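Brusitent Training Kitchen, Floltville
Progress report to the Stumside Fund: produce sorting and table-setting unit
Reporting period: second quarter of the grant, ending October
Prepared by: Oana Grecu, unit lead
Reviewed by: Jarmila Matoušek

1. Status

The unit is on schedule. The materials list was closed in the second month of the period, and all items on it have been received except the replacement storage shelving. Spending on table materials stands at 2823 against the approved line for the year. No transfer between budget lines is requested.

Two changes were made to the plan filed with the first report. The basket was changed from a deep model to a shallow one, and fresh produce was dropped from the sorting task in favor of artificial pieces. Both changes were agreed with Clotilde Gilbert at the Fund before purchase.

2. Materials

2.1 Table. The white rectangular table from the first quarter is still in use. The rounded edge has held up and the surface cleans with a damp cloth. Glare under the ceiling lights was raised in the last review. A matte cover was tried and removed, as pieces dragged on it.

2.2 Basket. The oval wicker basket has low sides and an open lattice rim, and the contents can be checked from a seated position. The earlier basket hid the bottom layer and led to wrong entries on the check sheet. The wicker floor is woven more tightly than the rim, so small pieces sit without catching.

2.3 Produce. The current layout puts the tangerine, the yellow squash and the yellow bell pepper in the basket. The bok choy, cucumber, sweet potato and steamed bun stay on the table. Two yellow pieces are kept together on purpose: the check sheet asks for name and shape, and color alone does not separate them.
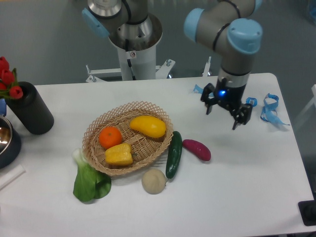
2.4 Table dressing. Red artificial tulips in a black vase stand at the left side. The vase was added at the request of Libor Dvořáček, who runs the table-setting half of the unit and wanted one fixed object that is never sorted. Its place on the layout card is the back-left corner.

2.5 Cookware. A stainless steel pot is shared with the table-setting half. It is listed on that inventory and is not charged to this line.

3. Activity in the period

The unit ran 34 sessions. Each session uses one layout card, one basket and one check sheet. Cards 1 to 6 are final. The remaining cards are in draft and will be numbered when the shelving arrives, as the card number is also the shelf number.

A print run of 400 check sheets was ordered from Danko. The first batch had the columns for "basket" and "table" reversed and was sent back. The corrected batch is in use. The supplier did not charge for the reprint.

The most common error on the sheets is the bun. It is entered as a potato when it lies next to the sweet potato, mainly on cards where the pleated top is turned away. The wording on the card has been changed from "bun" to "steamed bun, pleats up." Results with the new wording will be given in the next report.

The cucumber is the second item under review. The card calls for it to lie beside the right rim of the basket. A piece leaning on the rim has been entered both as "in basket" and as "on table." Kazimír Šťastný has written a rule for this: a piece counts as in the basket only when its full length is inside the rim. The rule is printed on the back of the check sheet.
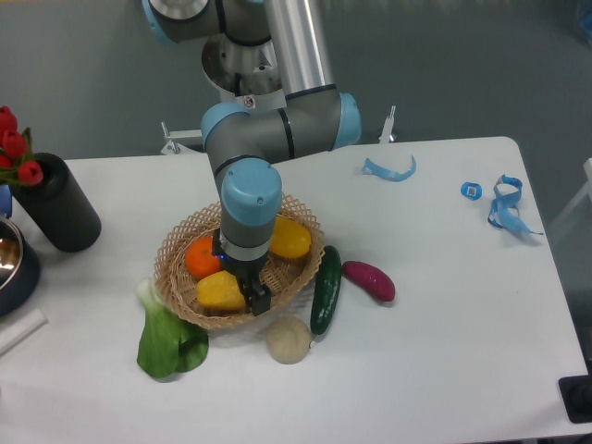 Figure 2. Basket with the orange and two yellow pieces inside; cucumber leaning against the rim, entered as "on table" under the new rule.

4. Open items

Shelving. Delivery has moved twice. Produce is stored in lidded boxes under the window until it arrives. The boxes are adequate but slow the change from one card to the next.

Loose items on the table. The reset procedure now includes a check of the right side of the table, where straps, tags and similar small items tend to collect. These are to be moved before the check sheet is signed. Compliance has been uneven and the step will be moved to the top of the sheet at the next printing.

Naming. The round orange piece appears as "tangerine" on some cards and "orange" on others. "Tangerine" will be used throughout from card 1 onward. The inventory has not yet been corrected.

5. Next period

Finish the draft cards and assign numbers. Correct the inventory. Report error counts for the bun and the cucumber before and after the wording changes. Submit the shelving invoice, or a request to carry the amount forward if delivery moves again.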